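Ask for the reset time

Robot open days report success rates. I think they should report reset times, and the April session at Grornano gave me a good case for it.

The Idico group showed a two-arm cell working on clothing. The printed sheet at the door claimed 97 percent over 200 trials for "garment handling." It did not say which garments, how they were placed at the start, or who placed them. Those three facts decide what the 97 means. 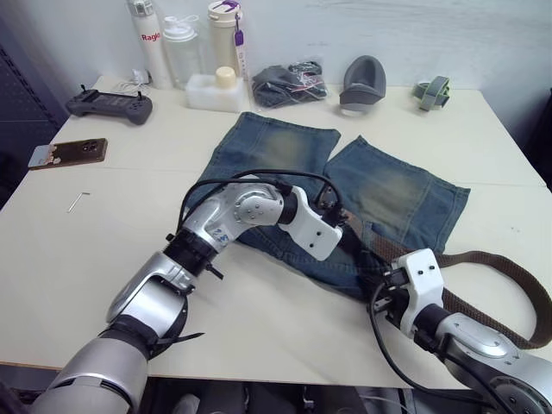
Two-arm cell at the Grornano open day, with denim shorts and a braided belt.

Denim with a belt is a fair test item. The cloth is stiff, the waist bunches up, and the belt is a second object with its own shape. A gripper that closes on the waist may catch one layer, two layers, or the belt as well. I would take 40 trials on this over 1000 on a flat towel.

Ryszard Kalinowski, who ran the afternoon slot, answered questions plainly. Asked how long a person spends setting up the cloth between runs, he said the group does not log it. Most groups don't. A buyer pays for that labor all the same, and a cell that needs a person at its side for every cycle has moved the work a few feet to the left.

The fix is cheap: a stopwatch and one more column in the table. Plundero shows its own cell next month, and I will be asking them for the same column.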